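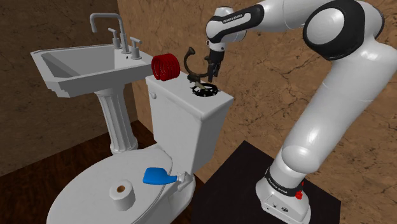

Fendholm, 2023-12-08

How to stop a toilet cistern running on

A cistern that keeps trickling usually needs a new flush seal. Allow 80 minutes the first time.

Turn off the isolating valve on the supply pipe with a flat screwdriver, a quarter turn. Flush, then sponge out what is left. Lift off the lid and put it on the floor on an old towel.

Twist the flush valve anticlockwise and pull it straight up. Older Kevex valves have two side clips instead. Peel the seal off the base and take it to the shop, as sizes differ by only a few millimetres.

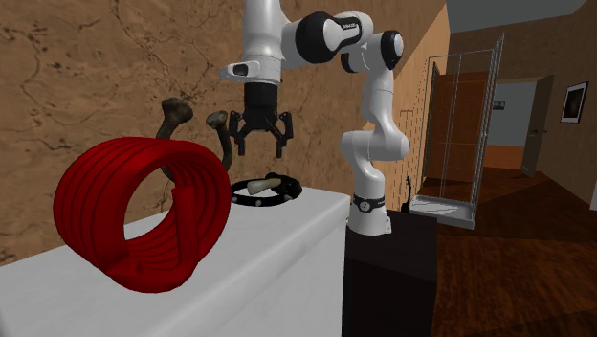 Wipe the seat with a cloth and a little white vinegar. Scale left on it will let water past the new seal. Press the seal on with the flat side down and refit the valve.

Open the supply and let the cistern fill. Dry the back of the pan, lay a strip of toilet paper against it and wait 11 minutes. If the paper gets wet, check the seal is sitting flat.

Poonam Lodhi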